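Farbridge Surgical Skills Center
Suturing Practice Sessions: Frequently Asked Questions

The answers on this page apply to all trainees registered for the suturing module at the Farbridge and Pradside sites. Questions not covered here should be sent to the module coordinator, Elvia Beltrán.

Last revised Dec 27, 2020

Who may book a practice session?
Sessions are open to surgical residents, fellows and operating room staff who have completed the introductory safety class. Visiting trainees need a letter of support from their home department. Each session lasts 50 minutes.

What will I be expected to practice?
The module deals with interrupted stitches, knot security and the handling of suture tails. Trainees place separate stitches in the tissue, knot each one and keep the thread under control between the jaws of the instrument and the point where it meets the surface. Long tails lying across the tissue can be caught up in the next knot, and trainees should know where each one lies before they begin another throw.
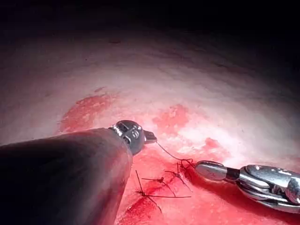 How long should the tails be left?
During practice, tails may be left long until the instructor has looked at the knot. They are then trimmed to the length stated on the task card. Tails cut very short before inspection make it hard to judge whether the knot was laid flat, and the stitch may have to be repeated.

Which hand should hold the needle driver?
Trainees may use either hand. The final assessment includes a short section with the non-dominant hand, and we recommend that at least one session be set aside for it.

How should the incision and stitches be arranged?
The instrument tips should approach from opposite sides, so that the needle driver and the grasper can face each other across the wound. Stitches are placed in a row along the incision. When the needle is not being driven, it may hang on its thread below the instrument, provided that it remains in view at all times.

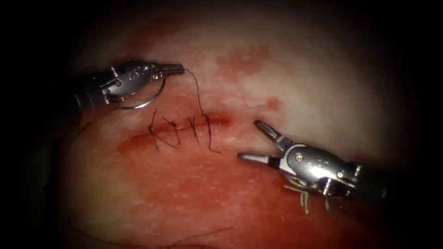 Spacing is judged by eye during practice and measured only at the final assessment. A stitch that crosses the wound at a slant is not an automatic failure, but the instructor will ask the trainee to explain how the needle was angled on entry. Gaping between stitches is recorded on the score sheet, as is any tearing at the edges.

How is the module scored?
The maximum score is 102 points. A score of 94 or higher is recorded as a pass with distinction. Score sheets are reviewed by Stojan Dimitriou and a second assessor, who does not see the first set of marks.

May I repeat the assessment?
Yes. One repeat is permitted without charge. Applications for a further attempt should be addressed to Dr. Shazia Rana and should include both earlier score sheets.

What happens to used needles and thread?
All needles must be accounted for before a trainee leaves the station. Used needles go into the sharps container, and thread ends are placed in the clinical waste bin. A missing needle must be reported to the instructor at once.

Can I cancel or move a session?
Bookings may be changed through the online calendar or by contacting Kastriot Kadrić at the Pradside front desk. Trainees who miss two sessions without notice are moved to the end of the waiting list.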